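Curkstead Cricket Club Opens Women's League in September

Curkstead Cricket Club is pleased to announce a new women's league with 12 teams. Matches will be played in September on the 2 grounds of the club, and the main sponsor is Drarketti. Last season the club sold 3,554 tickets for all its games. The final will be at the Treris ground, which has 2,075 seats. Registration of teams is open now at the club office.
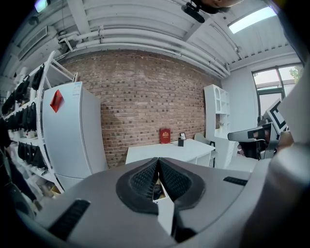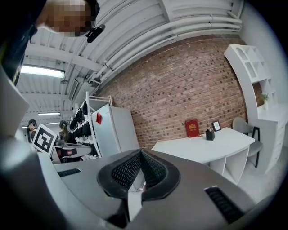

Antoniuk welcomed the new league and said that the girls in the junior teams have waited a long time for it.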